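Light Therapy for Winter Depression: Frequently Asked Questions
Burnora Clinic, Ambrose office
Last reviewed 2022-10-24

What is seasonal depression?
It is depression that comes and goes with the time of year. Most people who have it start to feel low in the fall and feel better in the spring. Common signs are sleeping more than usual, craving starchy food, losing interest in other people, and having trouble getting out of bed.

How is it treated?
The main treatments are light therapy, talk therapy, and antidepressant medicine. Some patients use one, and some use two together. Your clinician will go over your history before suggesting anything.

What does light therapy involve?
You sit near a bright light box soon after you wake up, with your eyes open but not looking straight into the lamp. You can read or eat breakfast while you do it. Your clinician will tell you how far away to sit and for how long.

Can't I just go for a walk?
A morning walk is a good idea and we encourage it. Outdoor light is usually much brighter than indoor light, even in shade or under clouds. In the darker months, though, many people leave for work before sunrise, and a walk at the right hour isn't possible.
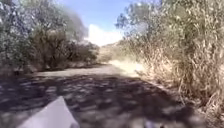
Dulell wrote to us that walking alone got her through November but not the rest of the winter, and that she wished she had asked for a light box sooner. Her experience is a common one. If walking is helping, keep doing it. If your mood is still dropping after two weeks, call us.

Which light box should I buy?
Look for one that filters out ultraviolet light and is sold for seasonal depression. Check the brightness rating and the distance it was measured at. A small desk lamp rated at 2,000 or 4,000 lux may need longer sessions than a full-size box. Please don't use a tanning lamp. The ultraviolet light can harm your eyes and skin.

Can I borrow one first?
Yes. The Gralus Lending Shelf has light boxes for current patients. The loan period is 31 days and there is a $200 deposit, returned when the box comes back in working order. Boxes are in short supply by February, so ask early.

Are there side effects?
Some people get headaches, eye strain, or nausea in the first few days. Sitting farther back or cutting the session short usually helps. Using the box late in the day can keep you awake.

Who should not use a light box without talking to a doctor?
Anyone with bipolar disorder, an eye disease, or diabetes that has affected the eyes. The same goes for people taking medicine that makes the skin or eyes sensitive to light. Bring your full list of medicines to the visit.

When should I get help right away?
If you are thinking about hurting yourself, don't wait for an appointment. Call or text 988 at any hour, or go to the nearest emergency room. 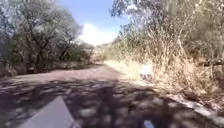
Sun and shade on a dirt road.

Does insurance pay for a light box?
Some plans do with a written order. We can give you the order and a receipt, but you will need to send in the claim yourself.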